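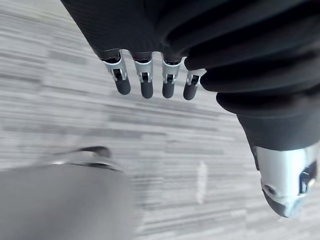
Figure 12. Hand in open posture above the floor, fabric cover on.

4.3 Working beside the hand on shift

This section is for the people who share the work area with the Drokeck unit at Valtirham. Before the unit came, the picking of fallen items was done by the person at the packing bench. Now the unit does it, and the bench person checks and clears. Please read section 4.2 first.

1. Stand on the side of the bench marked in yellow. Press HOLD and wait for the green lamp.
2. Look at the hand. The fingers must be open, with the thumb well away from them, and touch nothing.
3. Check the four black fingertips and the thumb pad. If the rubber is torn or has come loose, write it in the shift book and do not release the unit.
4. Check the dark fabric cover. It should sit loose, in soft folds. Do not pull it tight and do not push it into the metal joints.
5. Pick up any scraps from the carpet under the hand.
6. Step back and press RELEASE.

Note: The cover is changed every 10 shifts. Spare covers are part number 2853, kept by Debora Bassi in the tool room.

Caution: Never put your own fingers between the metal joints, also when the unit is on HOLD - the joints can still move a little.

What changes in your duties

The bench person no longer has to bend for fallen items, but must stay near enough to press HOLD. Breaks are taken in turns, so please agree on the order at the start of the shift. Anyone who prefers to keep a hand-picking bench can ask Pak-hei Hsu before the February roster is made.

For faults outside this list, call extension 284.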